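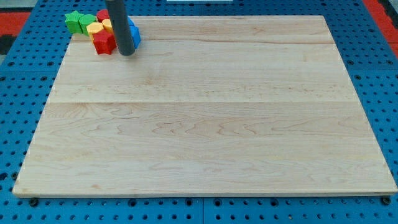 Have you ever wondered how a tabletop can be wider than the tree it came from? I used to think people just went out and found really, really fat trees! Mostly they don't. They saw the tree into long planks, spread glue along the edges, and squeeze the planks together until the glue sets. The big maple board under those toy blocks was made that way, and you can find the seam running across the middle if you look for it. There's a fainter one nearer the top edge, too. Woodworkers call this a glue-up (a funny name, but it stuck — sorry).

Maple is a hard, pale wood, and I love the wavy lines in it. Those lines are called grain. A tree adds a new layer of wood just under its bark every year it grows, and when you slice a trunk the long way, the layers show up as stripes and squiggles. If you slice it straight across, you get rings. Same layers, different cut!

The ends of a plank are called end grain. Think of a tree as a giant bundle of drinking straws, all carrying water up to the leaves. The end grain is where you'd see the tips of the straws, only they're so tiny you need a magnifying glass.

My friend Kendra Kennedy once helped me glue a board from planks 28 inches long. We squeezed it with clamps and left it alone for a whole night, and I checked on it before breakfast in my pajamas.

Now go on a seam hunt at home! Try a cutting board first, then a desk or the kitchen table. Run your finger over the wood slowly. A good seam is so smooth you may only find it with your eyes, in the place where the wavy lines suddenly stop matching.

Last updated: July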